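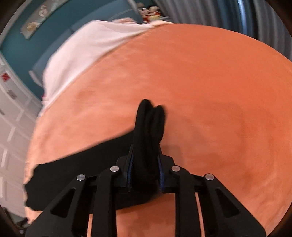 *A black sock coming up off the round orange rug, next to the bed.*

# Bedroom Floors and Stray Laundry: FAQ

These questions come from people staying in the furnished rooms at Drondside. If yours isn't covered, leave a note for Brian Ondieki at the front desk.

## Do I have to clear the rug before cleaning day?

Yes. Please pick up socks, chargers, hair ties and anything else small. The vacuum will pull a thin sock straight in, and then the belt has to come off. Cleaning starts at 9 a.m.

## What happens to clothes left on the floor?

They go on the chair. We don't wash, fold or sort them. Single socks found under a bed after someone has moved out go in the box by the dryers and stay there until the end of the month.

## Can I put the round rug in the washing machine?

No. The machines in the laundry room are too small for it, and a wet rug throws the drum off balance. Shake it outside and vacuum it on the low setting. For spills, blot with a damp cloth and a little dish soap, then let it dry flat.

## The rug has darker patches. Is it stained?

Usually it's just the pile lying in different directions. Brush it one way with your hand. If the patch moves or goes away, it isn't a stain. If it stays, tell the desk and we'll take a look.

## My dark socks leave lint on it. What works?

A rubber glove or a lint roller. Turning socks inside out before they go in the wash also helps. New black socks should be washed separately 2 times, cold, before you wear them around on anything light.

## Can the blanket hang down over the side of the bed?

It can, but fold it back before you vacuum. Check underneath while you're there, especially on the wall side.

## How do I keep pairs together?

Clip or pin them before they go in the hamper, or use a mesh bag. The Gerlow bags sold at the desk close with a zipper and hold 5 pairs. Don't overfill them or the toes won't rinse out.

## Can I swap the rug for a different one?

Yes, if there's one in storage. You can also bring your own, as long as it has a non-slip backing and the door still opens over it. Ours then goes back to the desk, rolled up. Please don't fold it.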